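Estska Student Manipulation Project
Interim progress report to the Plukico education fund
Reporting period: second term, closing in August

1. Status

The project is on schedule for two of its three work packages and behind on the third. The simulation environment (WP1) is complete and in daily use by the student teams. The operator training course (WP2) has been delivered once in full and is being revised. The policy training and evaluation work (WP3) started late, and the request in section 6 concerns that package only.

Eight students are enrolled, working in two teams at the Fillville site. All work in this period was done in simulation. The physical arm remains at the Strazds workshop and will not be needed until the competition round.

2. Simulation environment

The environment loads a room, a set of objects and a two-finger gripper with a camera mounted at the wrist. Students drive the gripper by teleoperation and each run is stored as an episode with joint positions, gripper state and camera images. The first version ran too slowly on the classroom machines. Reducing the texture resolution and simplifying the collision meshes brought it to a usable rate on all of them.
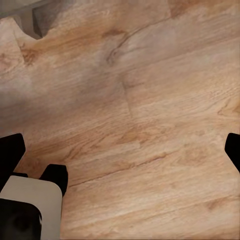 Floor and wall materials took more of the first month than planned. The initial release used flat colors, and position estimates from the wrist camera drifted because the tracker found too few features to hold on to. The teams replaced the flat materials with textured ones and repeated the drift test after each change. Wood grain with knots and a plank seam, of the kind visible between the open fingers, gives the tracker usable features even with no object in the jaws. Some of the texture still renders slightly blurred at close range. The teams have logged this as a known defect and it will be fixed only if it affects the evaluation results.

Two further items were closed: the reset function now restores every object to its start pose, and episodes interrupted by a crash are marked invalid at load time. The second fix was written entirely by students and passed review without changes.

3. Data collection

The target for the period was 2,000 recorded episodes. The teams recorded 3,155. Of these, 1,297 passed the quality check and were admitted to the training set. The remainder were rejected on one of the following grounds:

Operator paused for longer than the permitted interval
Gripper passed through a surface because of a physics error
Target object left the camera view before the approach was complete
Episode label missing or inconsistent with the task list

The acceptance rate is lower than we want. Most rejections date from the first weeks of recording, when students had not finished the operator course. From now on, no student records for the training set before passing the course.

4. Approach task

The approach task is the first of the competition tasks to be attempted. The operator brings the open gripper up to an upright object, aligns the fingers on either side of it and holds position before closing. Scoring is on alignment error and time. Contact before the hold is a fault. 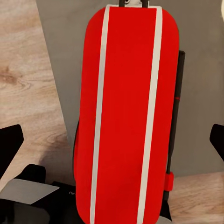 Figure 2. Approach task, wrist view: striped red object between the open fingers, no contact.

Large objects are harder than the teams expected. Once the object fills most of the wrist view, its outline is no longer available as a cue and the operator has to align on surface marks. Pairs of vertical stripes work well for this. Thin items standing close behind the target, such as a rod, are a separate problem, as they can be partly hidden during the final approach. Team A has proposed a second fixed camera. Team B prefers a slower approach with a lateral check move. Both options will be tested on the same task list before either is adopted.

5. Training and assessment of students

The operator course consists of short practical sessions followed by a graded run. Written work covers coordinate frames, camera calibration and basic error analysis. Students keep an individual lab log, which counts toward their term grade. Log quality is uneven. The better logs record settings and failures in enough detail to repeat a run, while the weaker ones record only scores. A log template has been issued and will be compulsory next term.

6. Deviations and request

WP3 is late because the training workstation arrived after the planned start and its storage was too small for the full set of camera images. A first policy has been trained on a reduced set at lower image size. It has not been evaluated, and no result is reported here.

We request approval to move the unspent travel allocation to storage. The total budget is unchanged.

7. Next period

Repeat operator course with revised material
Test second camera and lateral check move
Train on full accepted set once storage is in place
Begin grasp-and-lift task
Ship arm from Strazds to Fillville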